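번역 출판 지원사업 중간 보고
과제명: 미스터리 소설 '쿠른포트 연작' 제1권 한국어판 번역 및 출간
제출일: 2020년 6월 27일
수행: 힌리히스 출판사 한국어판 편집부
작성: 마라이케 린데만

1. 진행 개요
본 보고는 지난 3월에 제출한 착수 보고 이후의 작업을 정리한 것입니다. 원작은 군터 홀만의 장편소설로, 항구 도시 쿠른포트(Kurnport)의 자연사 수집관에서 일하는 두 견습 직원이 사라진 표본 목록을 추적하는 내용입니다. 초벌 번역은 끝났고 현재 2차 교정을 보고 있습니다. 한국어 원고는 200자 원고지 기준 1,284매입니다.
일정은 착수 보고 때의 계획보다 2주 늦습니다. 작가가 4장과 9장을 개정판 기준으로 바꿔 달라고 요청했고, 해당 부분을 다시 번역했습니다. 늦어진 기간은 조판 일정을 줄여 맞출 예정이며 최종 납품일은 바꾸지 않습니다. 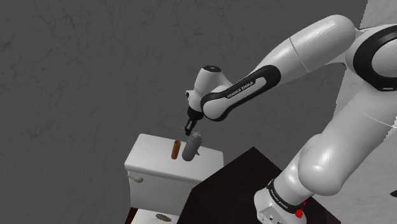
그림 1. 물탱크 위의 병과 흰색 로봇 팔(컴퓨터 렌더링)

2. 번역 및 교정
번역은 테다 브링크만이 맡고 있습니다. 1차 교정에서 나온 수정 의견은 221건이고, 인명과 지명 표기에 관한 것이 가장 많았습니다. 표기는 외래어 표기법을 따르되, 작가가 만든 지명은 발음을 작가에게 직접 확인했습니다. '부키어(Wukier)'는 작중에 나오는 가문의 이름이면서 저택의 이름이기도 해서, 저택을 가리킬 때는 '부키어 저택'으로 통일했습니다.
수집관의 표본 명칭은 라틴어 학명과 작중의 별칭이 섞여 있습니다. 본문에는 별칭을 쓰고 학명은 처음 나올 때만 괄호 안에 넣습니다. 각주는 쓰지 않기로 했습니다. 작가가 후기에서 참고 자료를 따로 밝히고 있어 책 끝에 용어 목록을 두 쪽 정도 붙이는 것으로 합의했습니다.
두 주인공의 말투는 아직 확정하지 못했습니다. 초벌 원고에서는 처음부터 서로 반말을 쓰는데, 교정자는 6장의 지하 수장고 장면까지 존댓말을 유지하자는 의견입니다. 7월 둘째 주 편집 회의에서 결정합니다.

3. 사전 독자 모니터링
앞의 다섯 장을 묶은 가제본을 독서 모임과 동네 서점을 통해 배포했고, 100명이 넘는 독자가 의견서를 보내왔습니다. 담당은 티모 하름스입니다. 사건의 전개에 대한 평가는 대체로 좋았습니다. 2장의 수집관 역사 설명이 길다는 의견이 반복되었으나 원문을 줄이는 것은 계약상 불가능하므로 문단 나누기만 조정합니다. 등장인물이 헷갈린다는 의견은 받아들여 책머리에 인물표를 넣습니다.

4. 제작 및 배본
표지와 본문 디자인은 프레나(Prena)에 맡겼습니다. 표지 시안은 두 가지를 받았고, 제목 글자가 작은 쪽은 수정을 요청했습니다. 초판 중 500부는 지원 조건에 따라 공공도서관과 학교 도서관에 보냅니다. 수령 기관 명단은 별첨 2에 있으며, 아직 주소가 확인되지 않은 기관은 따로 표시했습니다.

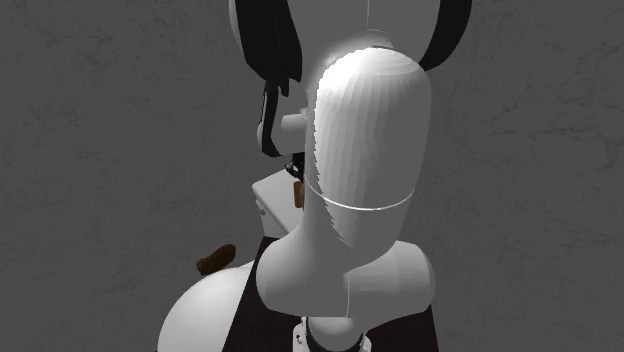 도서관 배본분은 서점 판매분과 다른 판본입니까?
본문과 판형은 같고, 도서관 배본분에는 판권면에 지원사업 표기가 추가되며 띠지를 두르지 않습니다.

5. 예산 집행
번역료는 계약대로 절반을 지급했고 잔금은 최종 원고를 받은 뒤 지급합니다. 교정비는 재번역분 때문에 계획보다 늘었습니다. 초과분은 홍보비 항목에서 옮겨 쓰고자 하며, 변경 신청서를 별첨 3으로 제출합니다. 인쇄비는 아직 집행하지 않았습니다. 회계 자료는 데틀레프 뮐바우어가 관리하고 있으니 증빙에 관한 문의는 그쪽으로 주시기 바랍니다.

6. 남은 작업
2차 교정과 말투 통일을 7월 안에 마치고 8월에 조판과 최종 대조를 진행합니다. 작가의 한국어판 서문은 아직 받지 못했습니다. 8월 초까지 도착하지 않으면 서문 없이 인쇄에 들어가는 방안을 귀 기관과 협의하겠습니다. 제2권의 번역권은 이번 과제에 포함되지 않으며 별도로 협상 중입니다.

별첨 1. 2차 교정 원고(1~5장)
별첨 2. 도서관 배본 명단
별첨 3. 예산 변경 신청서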